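Engraving Desk: Artwork Rules for Wooden Gift Boxes

The engraving bench at Rukcombe moved to a new file process in May. Most rejected orders since then have come back for the same few faults, so the current rules are set out again for shop accounts and for anyone ordering a single box.

Artwork should be sent as a vector file with all type converted to outlines. If the type is left live, our software replaces any font it does not have, and the spacing shifts. A proof is sent for every order, but the proof shows what the machine received. It will not flag a substituted font. Scanned logos can be traced for a fee, and tracing adds 2 working days.

The lid of the Carura box takes artwork up to 46 millimeters high. The side panels are shallower and take 25 millimeters at most. Lines thinner than a ballpoint stroke tend to fill in on open-grained woods such as oak and ash. Maple and cherry hold more detail. Walnut holds detail well but gives low contrast, and small lettering can be hard to read at arm's length. For walnut we suggest a bold typeface with no fine serifs.

Names and initials may be typed directly into the order form. Check capital letters and accents before submitting, as the text is copied to the machine exactly as entered. Periods between initials are left out unless you type them. The form now accepts up to 3 lines of text on the lid and one on each side. 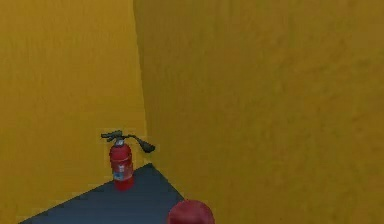 Metal inserts are handled separately. The money clip and bottle opener in the Kurian set are marked with a different laser, and the mark is dark gray on a brushed surface. It can't be matched to the brown of the wood burn. Customers who want the wood and the metal to look alike usually choose a plain lid and have only the metal marked. The pocket knife in the same set has a curved handle, and artwork there is limited to initials.

Finish is applied after engraving. This seals the burned area and keeps soot from rubbing off on gift wrap or clothing. Boxes bought unfinished should be wiped with a dry brush, then sealed with clear wax or thin shellac. Oil is not advised on engraved maple. It carries residue out of the cut and leaves a faint halo in the surrounding wood.

Foam liners for the Clunuma watch box are cut to order. Give the case diameter without the crown, and note whether the strap is leather or metal. A metal bracelet needs a larger cushion, and the lid will not close fully if the wrong size is fitted. Liners can be replaced later without returning the box, provided the original order number is quoted.

Changes are accepted until the proof is approved. After approval the blank is cut and the order can't be altered. Bulk orders for wedding parties or staff gifts should come with a single spreadsheet, one row per box, with the name in the first column and the item code in the second. Please do not merge cells or add color coding, as neither survives the import.

Orders approved after noon on Saturday go into the following week's schedule. Wood samples, each engraved with the standard type sizes, are available on request through the order desk.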